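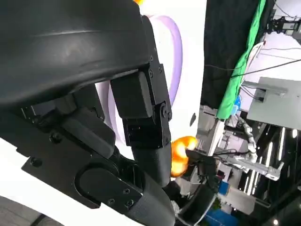 Lavender ring on the white surface, January.

Afternoon, Ciltholm bench. The lavender is lovely! Pale, soft, exactly the shade Zoia kept describing while I kept mixing it too pink. I like the rounded outline a lot too – smooth all the way along the edge I can see.

There's a small dark mark on the white, just right of the ring, shaped like a narrow teardrop. No idea yet if it's pigment or a scratch. Aba, try the citrus cleaner first, please, before anyone gets out the scraper.

Recipe is still batch 2 with the Tosta base and half the violet. Hryhorii wants a grayer one for the Firnley set and I'm all for it (keep this one as the standard, though!). We have about 3,000 g of base left, plenty for both colors.

To do: label the lavender jar, ask Ayana for the old swatch card, order more violet from Sydorenko.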